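Fostari Kitchens: your questions about rented kitchen packs

What comes in a pack?
A kettle, a toaster, a microwave and a set of pans. Larger items are ordered separately.

How long can I keep it?
The shortest hire is 11 weeks. You can extend at any time before the end date.

Is there a deposit?
Yes, 58 pounds, returned once we have checked the items.

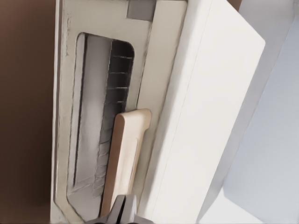
Can I clean things myself?
Please do, before we collect. Unplug everything first and let it cool. Wipe the outside with a damp cloth and a little washing-up liquid. On a pale front with a slot cut into it, go along the rim of the opening too, but keep the cloth away from the dark heating grille inside. Never use scouring pads.

Where do you deliver?
Purkent and Dirnimeo. Orders to other towns go through Mohamedi Carriers and take longer.

When are you closed?
The last two weeks of July.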